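Unit rates in the second quarter: what I changed

I teach sixth grade math at Mosgate, and in January I rewrote the unit on rates. The old version ran 12 lessons. The new one runs the same length but puts the steps in a different order, and I want a record of it before next year.

The old order was ratio tables, then equivalent ratios, then unit rate, then double number lines. By the time students reached unit rate they had learned to fill in tables by adding down the column. Adding down works as long as the next row is a whole step away. Given 4 pounds for 10 dollars, most of them could find 8 pounds and 12 pounds. Very few could find 7.

Double number lines now come first. The line has space between the marks, so a student has to decide where 7 goes, and the usual route is to find where 1 goes. I do not use the term "unit rate" until the fourth lesson.

Division in both directions

Every pair of quantities has two unit rates. If a printer makes 400 pages in 50 minutes, then it makes 8 pages per minute, and it also takes one eighth of a minute per page. The textbook gives the first and leaves out the second. I now ask for both on every problem, with the units written out. Writing only the number gets half credit.

This slowed the class down for almost a week. After that the errors from dividing the wrong way dropped, mostly in the problems about price. A student who has written both "dollars per pound" and "pounds per dollar" can look at the question and pick one.

Problem sets

I used the Vinine workbook for practice and Zustari for the online quizzes. Vinine has good numbers but too many problems where the larger quantity is always listed first. I retyped two pages with the order mixed. Zustari marks 0.125 correct and 1/8 wrong unless the fraction option is turned on, and that setting goes back to off each time a quiz is copied. Check it before assigning.

The Hrynyshyn task cards are still the best source for comparison problems. Cards 9 through 14 need a calculator. The rest do not.

Items I have not settled:

1. Whether to teach the cross product method at all. I left it out this year. Several students had learned it at home and used it correctly, and I gave full credit if the units were there.

2. Whether speed belongs in this unit or the next one – the science class reaches it in March, and their notation is different from mine.

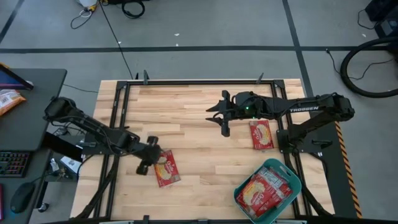
3. Whether the unit test should allow a blank double number line as a printed aid. I allowed it on the quiz and about half the class used it. On the test I left white space and let them draw their own.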